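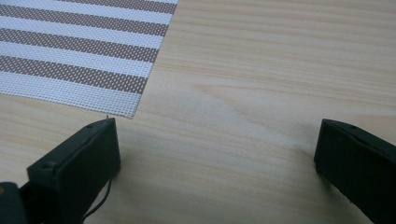 La clavija 33

La línea de nivelación entre Akville y Judidwood mide 35 kilómetros y sigue el trazado de la carretera vieja, salvo en el tramo de Javier, donde la carretera se desvió después de la última riada y la línea se quedó donde estaba. Las clavijas son de latón, con cabeza semiesférica, empotradas en estribos de puente, umbrales de iglesia y zócalos de edificios que en su día parecieron duraderos. La clavija 33 está en el zócalo de una casa particular.

Me asignaron la revisión en febrero. El encargo era de trámite: repetir la línea en ida y vuelta, calcular el error de cierre, compensar y entregar el cuaderno. La Confederación necesitaba las cotas para redibujar el límite de la zona inundable, y el límite anterior se apoyaba en observaciones hechas con un nivel Plillitz de burbuja partida, un instrumento pesado y muy noble que ya solo se ve en vitrinas. El mío era digital y leía un código de barras en la mira. No requería opinión por parte del operador.

Trabajé con un ayudante que llevaba la mira y hablaba poco. Empezamos en Akville, en la clavija del ayuntamiento, y avanzamos con visuales cortas, equidistantes, sin lecturas por debajo de medio metro, donde la refracción falsea el rayo. Al final de cada jornada yo comparaba los desniveles con los del cuaderno antiguo. Las diferencias eran de décimas de milímetro. Un puente había bajado un poco y una iglesia no se había movido nada. Es raro que las iglesias se muevan una vez que han terminado de hacerlo.

El desnivel entre la 32 y la 33 salió con 20 milímetros de diferencia.

Repetí la visual. Comprobé el talón de la mira, que acumula barro, y el nivel esférico. Hice la prueba de colimación en un tramo recto de la acequia, con el ayudante esperando en la otra orilla a que pasara un rebaño. El instrumento estaba bien. Volví a observar el tramo completo al día siguiente, en sentido contrario y con otra luz, y obtuve la misma diferencia. Del tramo siguiente, entre la 33 y la 34, resultó otra igual y de signo opuesto. La línea, en conjunto, cerraba. Solo la casa estaba 20 milímetros más baja de lo que decía el papel.

Lo habitual en ese caso es escribir la palabra asiento y seguir. Una casa sobre limos, con la capa freática alta, puede bajar eso en unas décadas. Pero un zócalo que asienta deja señales: grietas en escalera, una puerta que roza, un escalón separado del umbral. Pedí permiso para mirar. La propietaria era una mujer mayor que me preguntó si venía del mismo sitio que el otro. Le dije que sí, en cierto modo. Me dejó pasar y siguió con lo suyo.

La casa no tenía grietas. Puse el nivel en el zaguán y recorrí el solado con una mira corta hasta el patio. Estaba mejor nivelado que mi oficina.

Comí en la cocina, a petición suya. En mi cuaderno no hay apuntes de esa hora, y lo que recuerdo es de poca utilidad: que me sirvió sin preguntar, que el reloj de pared atrasaba y que ella lo sabía. En la pared del fondo, a la altura del hombro, había una raya de lápiz con un año escrito. Era la marca de la riada. La medí al salir y le di cota, por costumbre. 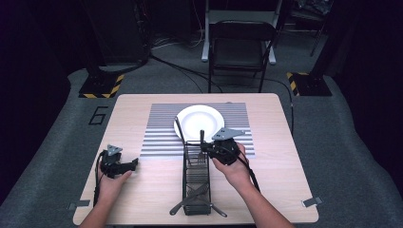
Mesa con plato y mantel individual de rayas.

El cuaderno antiguo se conserva en el archivo de Judidwood, en una caja de cartón que comparte con los partes de aforo. Lo pedí esa semana. Son hojas cosidas, a lápiz, con las correcciones hechas como es debido: una raya sobre la cifra errónea, la buena encima, iniciales al margen. El operador escribía los sietes con travesaño y no cambiaba de presión al llegar al final de la página, cosa que sí hacemos casi todos por cansancio.

En la hoja de la clavija 33 no había correcciones. Las lecturas eran limpias. Cada estación llevaba los tres hilos, superior, medio e inferior, y la media de los extremos debe coincidir con el central dentro de una tolerancia de un milímetro. En todas las demás hojas la coincidencia era la esperable, con su dispersión, unas veces por arriba y otras por abajo. En esa hoja, y en la siguiente, la media coincidía exactamente siempre. Un observador no consigue eso con un Plillitz, de pie en una cuneta. Lo consigue sentado.

Reconstruí el cálculo. Si se suponía que la lectura sobre la clavija era la verdadera menos 20 milímetros, y se rehacían los hilos a partir de ahí, todo encajaba con las hojas anteriores. Después, en la visual de salida, el operador había devuelto lo que se había llevado. El error quedaba encerrado entre dos clavijas, sin propagarse a ninguna otra cota de la línea. Era un trabajo escrupuloso.

La consecuencia práctica era fácil de ver en el plano. El límite de inundación se había fijado por cotas, y la del umbral de la casa, con los 20 milímetros añadidos, quedaba por encima. Sin ellos quedaba por debajo. En aquella época quedar por debajo significaba expropiación y derribo, y en el plano de la época hay varias parcelas vecinas rayadas en rojo que hoy son una chopera. La casa de la clavija 33 aparece en blanco, con una pequeña entrante del límite que la rodea y que cualquier dibujante habría suavizado de no tener delante un número.

Repasé el resto del cuaderno buscando otros casos. No los había. El operador había pasado por 90 estaciones solo en el término de Javier, con casas igual de expuestas, y en todas había anotado lo que veía.

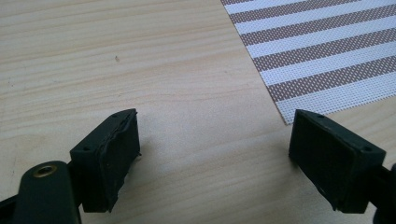
Nuria Albiach Soto

Volví a la casa con el pretexto de comprobar el empotramiento de la clavija. El mortero era el original. Pregunté a la propietaria si recordaba al operador anterior y me dijo que había estado dos días, que llovía y que dejaba el aparato en el zaguán, tapado con una manta de ella. Le pregunté si habían hablado de la expropiación. Me dijo que entonces no se hablaba de otra cosa. Le pregunté si habían hablado los dos.

– Me preguntó si la raya de la cocina la había hecho yo.

La raya la había hecho su padre, que murió aquel año. No me explicó si de la riada o después. Tampoco supe formular la pregunta de manera que pareciera relacionada con la altimetría.

La raya, según mi propia medida, quedaba a la altura que predice el modelo hidráulico con la cota verdadera. Con la cota del cuaderno habría quedado demasiado alta. El operador la vio, y si la vio la midió; no conozco a nadie del oficio que pase junto a una marca de agua sin medirla. Tenía por tanto una prueba independiente de que su cifra era falsa, y la escribió igual.

En la oficina preparé dos versiones del informe. La primera daba la cota observada y atribuía la discrepancia a un asiento local del zócalo. Era correcta en el número y falsa en la causa. La segunda daba la misma cota y exponía el análisis de los hilos, con una tabla y las dos hojas reproducidas. Era correcta en todo y convertía a un compañero jubilado, o muerto, en el objeto de un expediente. El umbral caía dentro de la zona inundable en ambas. Sobre ese punto yo no tenía margen, o tenía exactamente el mismo que había tenido él.

La normativa ha cambiado. Una vivienda existente en zona inundable ya no se derriba; se inscribe una anotación en el registro, se limita la ampliación y se recomienda trasladar el cuadro eléctrico a la planta alta. La casa de la clavija 33 no tiene planta alta. Consulté el coste de un murete perimetral y lo guardé en la carpeta, aunque no formaba parte del encargo.

Consulté también la precisión exigida para el nuevo límite. El pliego pedía cotas con una tolerancia bastante holgada, pensada para vuelos y no para nivelación geométrica. Los 20 milímetros cabían dentro. Cualquiera de las dos cifras habría pasado la revisión sin una sola pregunta, y el revisor, que tenía toda la comarca sobre la mesa, me lo confirmó por teléfono sin que yo hubiera dicho de qué clavija se trataba.

Puse la cota observada. En la casilla de causa, que admite una línea, escribí «discrepancia respecto a la observación anterior, no atribuible a asiento». Es verdad y no lleva a ninguna parte salvo al archivo de Judidwood, donde la caja está a disposición de quien la pida.

Antes de cerrar el trabajo pasé por Javier a entregar a la propietaria una copia de la ficha. Se la leí entera, también las coordenadas, a petición suya. Quiso saber si la casa había bajado. Le dije que no, que estaba en el mismo sitio que siempre. Asintió y guardó la ficha en un cajón, debajo de otros papeles, y después me preguntó si sabía poner en hora un reloj de pared. El reloj se paraba por falta de verticalidad en la caja. Lo calcé con un trozo de cartón doblado y comprobé la plomada dos veces, con el ayudante esperando fuera y la mira ya en su funda.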